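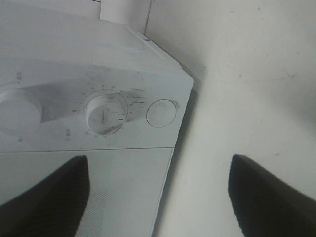 Skeddale, January

Minutes of the winter meeting of the Skeddale Salon and Skin Care Group

The meeting opened at 7 p.m. in the upstairs room, with a good turnout in spite of the rain, and the chair began by wishing everyone a happy new year and thanking those who had brought cake. It was agreed that the cake should be started straight away, as several members had come directly from their last client and had not eaten since lunch. Apologies were read out and noted.

1. Minutes of the last meeting

These were taken as read and signed, after one small change. Under the heading of foot care, the word "scrub" should have been "soak", and the member who gave that talk was very gracious about it.

2. Matters carried over

The price list wording, which we have now talked about at three meetings, has at last been settled. Members who offer facials will say clearly on their lists how long the treatment itself lasts, so that a client booking an hour knows whether the chat at the start and the cup of tea at the end are part of it. Two members felt this was a little fussy, and said so in the nicest way, but the rest were in favour and it was carried.

The shared appointment book for the Begay Street treatment room is still being filled in by hand. A member offered to look at doing it on a computer and will report back in the spring.

3. Dry skin in winter

This was the main business of the evening and we gave it plenty of time. The member leading the talk has been doing facials for 20 years and said that she sees the same thing every January – clients come in with tight, flaky cheeks and sore patches beside the nose, and very often they have been washing their faces more and more because they think the flakes are dirt. She asks them to cut back to one gentle wash in the evening and a splash of lukewarm water in the morning, and to put their cream on while the skin is still a little damp. She does not like very hot water on the face at any time of year, and she was quite firm about flannels that have been hanging on the bath for a week.

There was a long and friendly discussion after that. One member finds that a plain, heavier cream at night suits most of her older clients, while the younger ones complain that it marks their pillows. Another reminded us that hands and lips are forgotten until they crack, and that a client who is having her nails done is sitting still anyway and might be glad of a little hand cream and a word about wearing gloves for the washing-up. It was asked whether we should be telling people to drink more water. Opinion was divided, and we left it that nobody would come to harm from a glass of water but that we would not promise anything for it.

All were reminded that redness which does not settle, or any patch that bleeds, changes or weeps, is a matter for the chemist or the doctor. We should say so kindly and not try to treat it ourselves, however long we have known the client.

4. Samples

A box of samples had come from Vorkia, containing a cleansing milk and a face oil, and these were passed round the table. The cleansing milk was liked for its light scent. The face oil was thought to be rather strong, and one member had to open the window, which let the rain in and was soon shut again. It was agreed that members may take samples home to try on themselves for the month, starting with a small dab on the inside of the arm, and that they should not be used on clients until we have talked about them again.

The Edota hand masks that were tried out before Christmas had mixed reports. They are pleasant to wear and clients enjoyed the rest, but they slip off small hands. No order will be placed for the moment.

5. Money

The balance was read out and found to be in good order. Subscriptions are coming in nicely, and members who have not yet paid were asked, with no hard feelings at all, to do so before the next meeting. A gift towards new couch covers for the treatment room was proposed, seconded and agreed, the colour to be left to those who use the room most often.

6. Spring open evening

We hope to hold this in April, in the main hall if we can get it. The plan is for 9 tables, with short hand treatments, a brow table and somewhere quiet for anyone who only wants to ask a question about their skin. Last year the queue for brows went right down the stairs, so this time there will be a list to sign at the door. Leaflets were discussed at some length. The printer's best price is for 2000, and although one or two members wondered where on earth we would put them all, it was felt that the shops on the high street, the library and the surgery would take a good many – and the rest can be kept for the autumn, provided that we leave the date off the back page. This was agreed.

A member kindly offered to make the scones again. The offer was accepted with real pleasure.

7. Any other business

A pair of tweezers in a blue case was left behind after the last meeting and is still in the drawer by the kettle.

It was asked whether the spring talk might be on sun creams, as clients start asking for advice at Easter and we are never quite ready for them. This was warmly received, and two members will prepare something between them, with a few minutes at the end on sun creams worn under make-up.

Members were asked to park on the far side of the yard in future, as the neighbours have been very patient.

The chair thanked everyone for a cheerful and useful evening, and the meeting closed at 9 p.m. The next meeting will be in March, in the same room, at the usual time.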